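Opinião

Deixem os miúdos esvaziar a caixa

Por Noemi Bellamy
Dezembro
Leitura: 2 min

Imprimir | Enviar por e-mail

Todas as terças ao fim da tarde meto-me no clube de robótica de Nirnlow (entro como mãe, saio como fã) e venho de lá sempre a discutir com alguém. Desta vez foi com um pai que acha que pegar em barras coloridas de dentro de uma caixa é "brincadeira" e que os miúdos deviam era montar carrinhos para o torneio de Nokdale.

Ora bem, eu discordo, e muito! O carrinho anda ou não anda. A caixa dá luta: as peças calham atravessadas, encostam-se à parede, ficam mesmo por baixo do braço. A turma tem 13 alunos e cada um pode fazer até 8 tentativas por sessão, com um caderno onde se aponta tudo, incluindo as asneiras. Já vi adolescentes que não acabam um trabalho de casa a discutir meia hora o ângulo de um dedo metálico.

Dizem-me que sai caro. O kit do torneio custa 500 euros por equipa, e no ano seguinte está numa prateleira. A caixa aguenta pancada, risca-se e continua a servir. Se a escola tem de escolher, eu cá escolhia a caixa, e o torneio que espere.

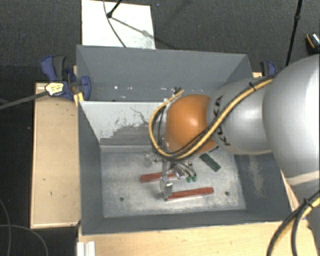 E o torneio?

Não sou contra, atenção. Gosto da festa, das bancadas cheias, até do bolo. Só queria que Rosenthal, onde vão abrir um clube na primavera, começasse pelas barras.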